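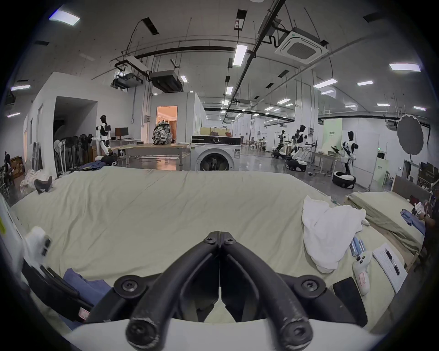 The fault with the handheld gripper kits has a number now, 551 in the fault log, and it has an official explanation, and I don't much believe the explanation. Readers of the last issue will remember the outline. During the bedding and clothing runs, the fingers would report closed when they were still a little way open, and the recording carried on as if all was well. No alarm, no beep, no flag in the file. We only caught it when somebody replayed a folding run and the log said "grasp" over a stretch where the cloth hadn't moved.

Kondero, who supply the kits, looked into it and blamed lint. Fibers work into the finger pivots, they say, the joint drags, and the position reading drifts. Their fix is a brush and a cleaning schedule. Fine. We cleaned. The reading drifted again on a kit that had come out of the bag brushed and checked that same morning, and it drifted on a plain closing test with no cloth anywhere near it. If lint was the whole story, that kit should have been the last one to go.

My own money is on the zero. Each kit takes its closed position once, at power-up, and trusts it until it is switched off. Squeeze the fingers a hair less than fully during that first second and everything after is measured from the wrong place. Dristeck, who wrote the logging software, say the start-up check would catch this. I asked what the check compares the reading against. It compares it against the stored zero. You can see the problem.

As for the damage, out of 1854 recorded runs in the batch, we have had to pull every one made on a suspect kit until it can be replayed by eye — slow work, and it eats the time that was meant for the towel and jeans tasks. The first 1000 have been gone through. Anything trained on the rest is on hold, and that includes the folding policy that was supposed to go onto the wheeled machines before December. I would sooner be late than have an arm that thinks it has let go of something when it hasn't.

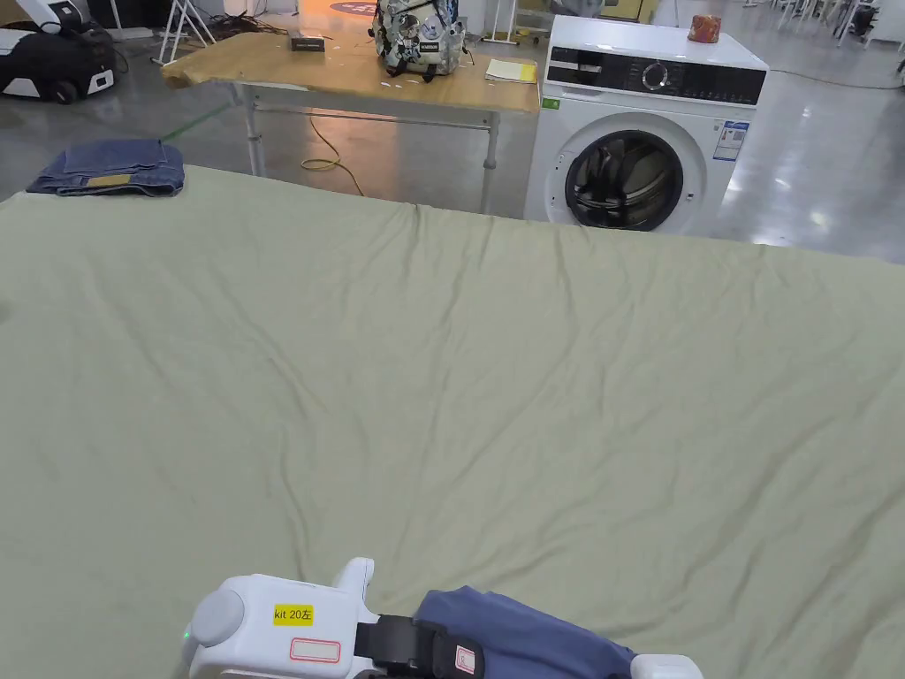
Alemneh, who take our data for their own arms, wrote back that we are making too much of this. Their view is that a bit of bad finger data washes out in a set this size, that every hand-collected set has some, and that pulling whole runs throws away good camera footage along with the bad readings. They would like the held runs released with a warning attached, and they pointed out that their own machines stop on motor current anyway, whatever the finger reading says.

Some of that is fair. The footage is probably sound and we may release it separately, with the finger channel stripped out. But noise only washes out if it falls both ways, and this doesn't. Every bad reading we have found says closed when the fingers were open. Not one has gone the other way. A model will learn that lean very nicely. And I have heard "the motor current will catch it" before, at Carnmont, shortly before a door panel got a dent in it.

So until further notice: close the fingers fully before you switch on, and hold them closed until the light settles. Run 20 open-and-close cycles and read the numbers yourself instead of taking the pass message. Do it again after any battery change. If a kit fails, label it, write the fault in the log and leave it out of the bag. Please don't power-cycle it until the reading looks right and carry on — that clears the only evidence we have.

Kondero have promised new firmware that takes the zero again between runs. They promised it in October 2020 with no delivery date, and I have asked for the test results to come with it. The cleaning brushes, meanwhile, arrived very promptly.

Contact the newsletter desk | Copyright 2020, all rights reserved | Back to top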